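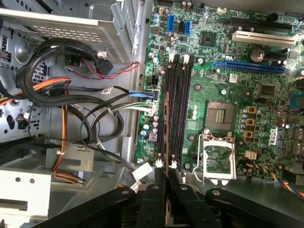
The Hodwood collection is a set of recorded demonstrations of desktop computer assembly, gathered by Rekik for training manipulation policies. It was begun in May under Mawuli Laryea and covers five tasks, among them seating memory modules, plugging in SATA cables and closing the CPU load plate.

Contents

The collection holds 1207 episodes. Each episode stores wrist camera video, joint positions, gripper width and a short text label. Memory insertion is the largest task, with 300 episodes. Used desktop machines, Dell models among them, were supplied by Kpodo and kept with their cables in place, so that the policy sees cluttered cases as well as bare boards.

Method

An operator guides the arm remotely while the gripper holds the part. Retention latches are opened before recording starts. Failed attempts are kept and labeled – a module that jams in the slot counts as a full episode.

Limits

Wrist views are often blocked by the gripper fingers during the final press. Force readings were added late and are missing from the earliest episodes.

See also

Jernenico insertion benchmark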